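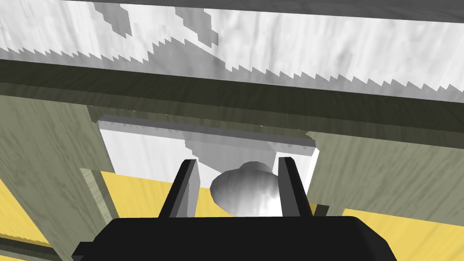 *Drawer task in simulation: gripper open, with the knob between its fingers.*

Visit report, Rellero test hall, 14/09/2021

Rellero is building a kitchen helper with software from Gistmont, and the open day was split between a simulator room and one physical kitchen. We spent most of the morning in the first.

The drawer task is the one they train hardest. The model kitchen has olive-green wood panels, a marble-look surface and a white panel with a round knob. The arm must bring two black fingers to either side of the knob, close, and pull straight. Our guide put the simulated success rate at nearly 100 percent for knobs and lower for flat bar handles, which the fingers tend to approach at the wrong angle.

The physical kitchen was slower. Over 40 attempts logged the week before, the arm opened the drawer 31 times. Most failures were slips – the domed cap turns under the fingers if they close too far forward. Average time per drawer was 42 seconds. Putting an item inside and closing the drawer again was not shown.

Vetstead, who sell shelving to small shops, asked about restocking. The answer was that mixed packaging is still out of reach, and that a first shop trial at the Alemneh store will cover only drawers and bins. It is planned for November.

My own view is that fixed knobs on known furniture are close to usable. A kitchen with a stuck runner or an overfull drawer is some way off. I have asked for the force limits used on the pull and will add them to this report when they arrive.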